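桌面组相册:手、夹爪和一桌子小东西

上传:桌面组 夜班转白班的那个
分类:车间日常 / 自动化改造 / 照片

答应了要放照片,拖到今天6月10日星期四才弄好,先给催我的各位赔个不是。这本相册归在“自动化改造”下面,跟隔壁那几本拍传送带、拍新货架的放一起,不过我们这边没有什么大机器可看,主要是桌子。桌子上一堆零碎,人手里握着夹爪,一样一样地夹,录下来,给Vara当教材。就这么个活。

给刚调来的同事补一句背景:Falitden这个点原来是纯人工的退件分拣,客人退回来的杂物、礼品、文具、小布偶,什么都有,一箱倒出来全靠人认、人拿、人放。一月份Vara上线,先接走了盒装的和瓶装的,形状规矩,它拿得又稳又快(我承认比我快)。剩下软的、皱的、滑的、卡在一起的,它还不太行,于是就有了桌面组。我是第一批报名的,理由很朴素:可以不上夜班。

照片我挑得很少,字倒是写多了,你们知道我的。想只看图的直接往下拉,不用给我面子。

一 碗里的活

桌面组有好多种“题”,我们私下就叫题。最常录的一种是容器题:东西都放在一个碗里、筐里、托盘里,要一件件取出来,或者反过来往里放。碗是Lejla从家里带来的样式相近的好几个里选出来的,最后留下这个带竖纹的大玻璃碗,茶褐色,半透明。她选它的时候我还嫌它娇气,想要个塑料的,她说退件里也有玻璃的,你总不能一辈子只伺候塑料吧。行,听她的。

碗题难在壁。平地上夹东西,夹爪从哪边来都可以,进了碗就得竖着下去,胳膊肘要抬起来,抬久了肩膀酸得很。纸团又软,你夹紧了它缩,松一点它弹,旁边的纸团还会跟着滚过来堵你的路。我第一周录碗题,Musa在后面看了半天,最后来一句:你是在炒菜吗?(他后来自己上手,也炒。)

再讲一个窍门,新人可以抄走:先别惦记中间那个最显眼的。橙色的、亮晶晶的,眼睛会被它拽过去,手也就跟着过去了,结果两边还挤着别的东西,夹爪一张开先顶到人家。先看两根手指落下去的地方有没有空,再看要拿的那个。这一条我贴在桌边好久了。

两个人一起录的时候还要互相让。一人一把夹爪,从不同的方向伸进来,谁先谁后得讲好,讲不好就在碗口上碰头。我和Rakiya搭档的时候基本不用说话,和Alfie搭档的时候基本全程在说话,主要是他在说。

小盒子上那只卡通动物是全组的人气王,粉色盒子,字头是“卡皮巴”,大家都喊它老卡。红色亮面包装袋会反光,绿色的毛绒玩偶软塌塌的,橘子圆溜溜,纸团乱七八糟,就这几样凑一碗,够你录一上午。
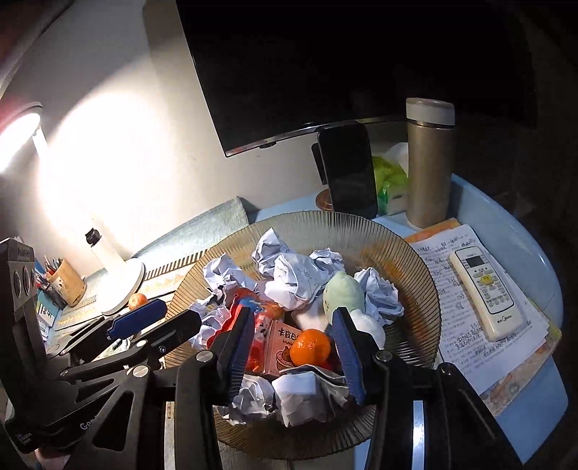 二 排班和那张旧表

好多人问桌面组到底怎么排班,这里统一答一下,省得我在食堂端着盘子讲。

一段录制是26分钟,录完必须放下夹爪,走开,喝水也好发呆也好,总之不能继续握着。这个时长是Hiu-tung定的,她是我们这边管安全和工时的,原先系统给的默认是连着录一个钟头,她自己握着夹爪试了一次,回来就把它改掉了。我非常感谢她,我的手腕也非常感谢她。排班走Plakano,手机上能看到自己下一段是什么题、在哪张桌、跟谁搭。换班也在上面换,别再写纸条塞我柜子里了!塞了我也看不见,我那个柜子你们懂的。

以前不是这样。以前分拣台一个班24个人,从开线站到停线,动作就那么几个,拿,看,扫,丢进对应的格子。分拣代码印成一张大表挂在墙上,一共197条,我当年背下来用了大半个冬天,吃饭的时候都在背,什么“软质玩具、无外包装、可再售”,一串数字张嘴就来。现在认东西分类的事基本归Vara了,那张表还挂着,边角都卷了,前阵子有人问要不要摘,几个老同事都说先放着吧。我也说先放着。背了那么久的东西,一下子没地方用,心里是有点怪的,这个我不想装作没有。

当然舒服的地方也多。能坐着了(有的题要站,但可以挑),说话听得见了,不用一直赶着传送带的节奏。晚上睡觉这件事,家里人都说我脾气变好了,这个我不发表意见。

不舒服的也写上,免得有人说我只会唱赞歌。头一条是工资单。夜班补贴没了,数字是实实在在少了一块,改造开始前开会的时候这个讲得不够清楚,好几个人是拿到单子才反应过来的。Hiu-tung已经在跟上面谈技能津贴,谈到哪一步我不知道,有消息她会贴出来。第二条是编制。Vara接走盒装和瓶装以后,分拣台少开了一条,有人转去了桌面组,有人转去Hollmann那边的仓库,也有人走了。走的人里有教我第一天怎么叠纸箱的师傅。相册里没有她的照片,她不爱拍照,我就写在这里。

三 纸团要怎么揉

这一节写给后勤,也写给所有觉得我们是在玩垃圾的人(上个月真的有人经过门口这么说,我听见了啊)。

纸团是正经教具。退件箱里最多的填充物就是揉皱的纸,Vara一开始遇到纸团特别客气,绕着走,把真正要拿的东西也一起绕过去了。所以我们录了大量的纸团题:纸团堆里找东西,纸团压着东西,东西压着纸团,还有纯粹把纸团一个个收走。纸用的是废打印纸和写过的横格纸,有字没字都行,要求是揉得不一样。有的人揉纸永远揉成一个标准圆球,一看就知道是谁的手艺,这种不行,录多了机器以为天下的纸团都长那样。要有尖的、扁的、折了一半的、松松垮垮的。Rakiya揉得最好,她的纸团每个都像刚跟人吵过架。

揉完还有讲究,就是往哪儿撒。不要摆!一摆就整齐,整齐了就假。我的做法是抓一把,手离桌面低一点,松开,落成什么样就是什么样,滚到灯座边上也别去捡。然后再把玩偶、橘子、小包装塞进去几样,有的露着,有的半藏着。桌布也特地挑了花的,淡蓝底子,上面又是三角又是箭头又是菱形,后勤的大哥第一次看见以为我们要过节。花桌布是Lejla坚持的,她原来做质检,眼睛毒,她说分拣台下面那块垫子用久了,标签印子、胶带印子、笔道子,比这还花呢,你拿一块纯白的桌布教它,它到了线上要傻眼。

灯也是一样。台灯就摆在桌子后头,白墙白灯,开起来墙上会亮一大片,有的时段我们特意开着,有的时段关掉。想搬个柔光箱来把光打漂亮的同事,心意领了,请搬回去。
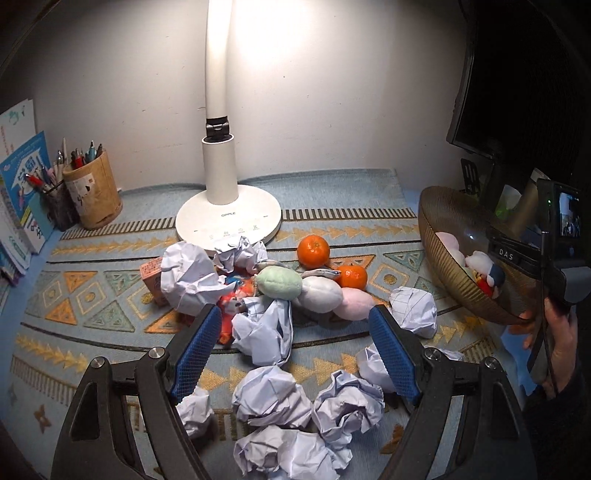

搭档这件事,我原来在线上是没有体会的。线上大家肩并肩站着,可各管各的格子,一个班下来跟旁边的人说不上几句整话。桌面组要商量,先拿哪个、从哪边走、谁去够远处那个,都得张嘴。像这种铺了一桌的局面,夹爪张得大大的,近处全是纸团,浅绿、浅灰、粉的几个玩偶挤在当中,两只小橘子还在玩偶后面,手短的人看了就想叹气。旁边还有同事的手拿着黑色的相机,小屏幕上有画面,胳膊肘稍微往外一拐就容易撞上,所以坐右边的那位一般会先吆喝一嗓子。吵是吵了一点,可我挺喜欢的。Alfie说他在分拣台站了那么久,到了桌面组才知道我会唱歌。(我不会,我只是在唱。)

补充说一下笔筒和那摞书,也有人问过要不要清掉。不要清。牛皮纸色的笔筒、黑网格的笔筒、靠墙的书,都是桌子的一部分,收拾桌面的题里它们属于“不许碰倒”的东西。碰倒了这一段也不作废,照样留着,在Plakano里标一下就行,备注写人话,别写“失误2”这种,过了一个礼拜你自己都不知道失误的是什么。

四 谁教谁

这个标题是Musa起的。他刚来的时候是工程那边派来的,负责看我们录的东西合不合用,第一天开场就讲了半天术语,我们一屋子人安安静静,他以为我们都听懂了。后来他改了办法,自己坐下来录,录得满头汗,再后来开会就变成他问我们了:这个软的你们平时怎么拿?为什么要先拨一下?

拨一下这个事我可以讲很久。在线上拿软东西,老手都有个小动作,指头先碰一碰,把它拨到顺手的方向,再捏。没人教过,干久了自己长出来的。我以前根本不觉得这算一门本事,写简历也不会写“会拨”。可是换成夹爪以后,新来的人直直地伸过去,夹一下掉一下,我们几个老的先拨再夹,一次就起来了。Musa看回放看出来的,还专门截出来在会上放。我坐在下面,脸上装得很平静,心里美得不行!

所以要问自动化给我们这儿改了什么,我能讲的就是这种小事。手上的东西以前是我自己的,现在要拿出来给机器学,学完了它往线上一站,我那份活就又少一点。这里头的账我算不明白,跟Rakiya聊过好几次,她想得比我开,说我妈教我包饺子也没怕我包得比她好。我说你妈又不按件拿钱。她说那倒是。然后我们就去录下一段了。

还有一件事要写清楚,因为外面传得离谱:录制的内容拍的是桌面和手,不拿来算谁快谁慢,不进考核。这是当初我们同意进桌面组的条件,Hiu-tung写在纸上、双方签过字的,复印件在休息室文件夹里,谁都可以翻。谁要是听到不一样的说法,请直接找她,别在群里转。

五 小件日

每隔一段时间排一次小件日,就是专门录小的、扁的、硬的、滑的。发夹、钥匙圈、橡皮、笔帽,退件里这些最烦人,掉在箱底的缝里,以前我们戴着手套根本抠不起来,脱了手套又要挨说。

小件日的气氛跟平时不一样,特别静。大家都憋着气,像在拆表。夹爪的手指上贴着深蓝色的软垫,有纹路,抓玩偶抓纸团都很牢,碰上金属的扁东西就看角度了,角度差一丁点,它就在垫子上打个滑,又躺回去了。我们试出来一个办法,下面垫一块布。布软,能陷下去一点,夹爪的指头就能从边上伸到下面。桌面上直接放着的话,要把它推到边沿才好拿,可是退件箱没有边沿给你推。

布题本身也单独算一类。一块手帕攒成一堆放着,有褶,有垂下来的角,到底捏哪儿?捏尖上,一提就散开了;捏两边,能整个起来,但是压在上面的东西可能滑掉。我喜欢布题,它没有标准答案,每个人捏的地方都不一样,Alfie从来都捏最远的那个角,我问他为什么,他想了想说叠衣服叠惯了。他家三个孩子。

布和小件放一块儿录,是Lejla提的。她说线上哪有这么好心,小件归小件、布归布,一件衬衣退回来,口袋里什么都有。她当质检那阵子从退件口袋里掏出来过戒指,还真的找到了失主。现在这一步还是人在做,开箱翻口袋的岗位一个都没减,我个人认为也不该减。
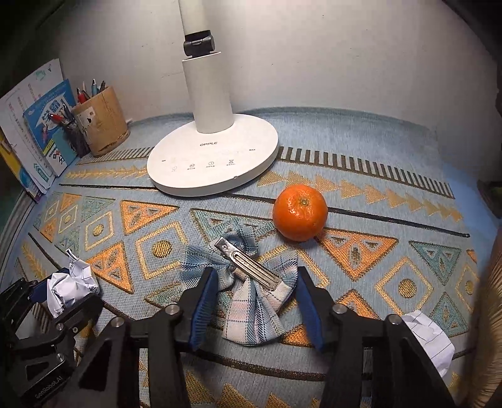
格子布上一只银色发夹,指头还张着。台灯脚下那只橘子是来旁观的。

录小件之前请把指甲剪短,跟录制没关系,纯粹是我握夹爪的时候老掐到自己。

六 常被问到的,顺手写这儿

桌上的橘子能不能吃?
不能。能吃的在休息室。桌上的被夹过很多回了,摸起来都有点委屈。坏了要换,换的时候挑皮硬一点的,软的不经夹。

夹爪重不重?
刚拿起来不觉得,录到后半段就觉得了。左手右手都练一下,别只靠一边。握的时候肩膀放下来,这句话我每天对自己讲。

不会电脑能不能来?
能。我就不会。开机、选题、开始、结束,Plakano上按几下的事,卡住了喊人。组里打字最慢的是我,你们看这一页写了多久就知道了。

录坏了会不会扣钱?
不会。掉了就捡起来接着录,别自己删。Musa特别交代过,掉了再捡回来的那些他很想要,机器也得知道东西掉了该怎么办。有一回我连着把同一个纸团弄掉,气得骂了一句,他看完跟我说这段真好。我到现在也没弄清他是不是在安慰我。

以后桌面组还在不在?
问得最多的就是这个,我答不了。眼下的安排是排到年底,Hollmann的仓库那边也想开一个,可能会从我们这里借人过去带。桌面组现在有2个房间,一间做收拾桌面的题,一间做开箱的题,开箱那间灯还没装好,装好了我再去拍。至于Vara哪天把软的皱的也都学会了,我们教什么去,我问过Musa,他说东西多着呢,湿的、黏的、会碎的。我说你这是画饼。他说饼也是软的,也可以录。

能不能来参观?
欢迎,提前跟我说一声,一次别来太多人。进来以后别动桌上的东西,看着再乱也别动,有人上回好心帮我们把纸团全扔了,还擦了桌子,谢谢啊,我们重新揉了一下午。

七 还差的

想补几张:Rakiya揉纸的手(她答应了,又反悔了,还在谈);墙上那张旧代码表,趁它还没摘;开箱那间;还有交接班的时候休息室的样子,茶杯放了一排,谁的都不许拿错。

手里有旧分拣台照片的同事,尤其是夜班的,麻烦发我一份,画质差点没关系。我自己当年一张没拍,那时候谁会想到要拍那个呀。找我可以在Plakano上留言,或者直接来桌面组门口喊,喊大声一点,我们在里面挺吵的。

下次更新等开箱间的灯装好。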